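**Ticket 3816 – card holder and bins on the black table**
Opened by: Anitha Raju
Site: Hesgate, bench room
Priority: normal
Status: closed, one follow-up
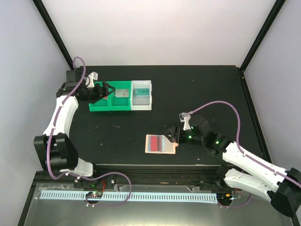

Cards are going back into the wrong bins at the end of the day. It has happened 3 times since April. The person on the next shift then has to empty the row and sort again before they can start, and that takes up to 39 minutes.

Nothing is damaged and no cards are missing. I counted the full set against the Pikia list when I opened this ticket and the total matched.

**What I checked first**

- Bin labels. All present, but they were printed from the old Pai sheet. Two of the names on it are no longer used. "Returns" and "Hold" both ended up meaning the same thing to different people.
- Bin order. The order on the wall sheet and the order people work in did not agree. The sheet starts from the left, and the afternoon shift had been starting from the right.
- Card holder. It gets moved during wipe-down and put back wherever there is space. If it goes back turned around, the cards face away from you and you read the wrong side.
- Table. Some light scuffs on the black top. They don't affect anything and I am not asking for it to be refinished.

**Attempt 1 – new labels only**

Printed new labels with the current names and put them over the old ones. Larger type, one word each. Left everything else alone for a week so I could tell what made the difference.

Result: better, but the afternoon shift still filed one batch in reverse order. The labels were right and the batch was put away from memory.

**Attempt 2 – fixed order**

Kept the bins in a row near the back of the table and agreed on left to right for both shifts. Rewrote the wall sheet to match. Took down the Pai sheet so there is only one version in the room. There was a second copy in the drawer under the printer, which I also threw out.

Result: no reversed batches since. One card was found in the neighboring bin, which I put down to ordinary misfiling.

**Attempt 3 – card holder position**

Asked Brallusska for a low stand with a lip so the holder could only sit one way. They quoted a custom part with a long wait. I declined it. Instead the wipe-down note now says to put the holder back before anything else goes on the table, and to check which way the cards face.

Result: holder was in the right place at each morning check. It is a written step and depends on people reading it, so I would not call this a permanent fix.

**Other notes**

- Please don't stack cards on top of the bins while sorting. They slide down behind the row and you won't see them until the bins are lifted.
- Use a dry cloth on the table. The spray leaves marks that show up on the black surface – worse than the scuffs.
- Spare labels are in the envelope taped inside the cupboard door. If you use the last one, tell me and I'll print more.

**Update 2023-06-29**

Both shifts have confirmed the new order works for them. Closing this. The follow-up is for the Pikia list, which still shows the two old bin names. I don't have edit rights there, so I've asked for the change under a separate ticket and will link it once I have the number.

– Anitha Raju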